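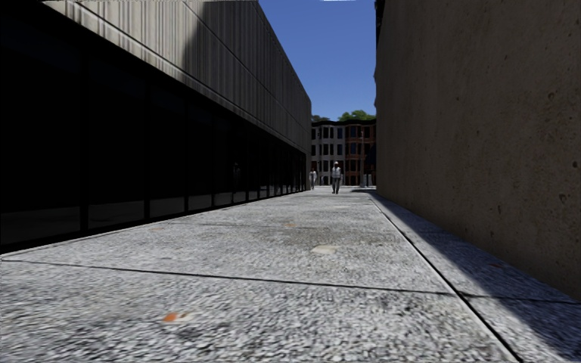

So the robotics club finally has a sidewalk to drive on! I've been wanting to write about this since February, when Essam Mahrous talked us into dropping the line follower and building a delivery rover in simulation. We'd work out the navigation first and bolt the hardware together later. I wasn't sold at the time. I am now.

The rover is called Tudik (Nabila Ghoneim named it, and she won't say what it means). Its job for the spring challenge is to travel 50 meters down a walkway, get past any pedestrians politely, and stop at a corner. Sounds easy, right? Our first version hugged the wall like it was afraid of the open.

What I've learned is how much trouble a plain passage can cause. Dark glass on one side and a rough wall on the other look nothing alike to the software, and the shadow at the foot of the wall was our big headache. Tudik kept deciding that the edge of the shade was a curb. Same thing with the joints between the slabs, and with every little leaf-like scrap on the ground. Adel Zerouali spent a whole evening on the ground classifier and got us to 81 percent on the test set, and I may have yelled.

People are the next part. When they're way down at the far end they're tiny, and a person in light gray clothes next to a gray building is hard to pick out. Ingegerd wants us to label 500 more views with distant walkers in them. We have snacks and a spreadsheet, so I think we can do it!

If you go to school here and you're curious, come by the lab after 3. You don't need to know any code. I'd never written a line before I joined, and last night I fixed a steering bug all by myself (it was a minus sign, but still). Next up for me is getting the turn at the corner to stop wobbling.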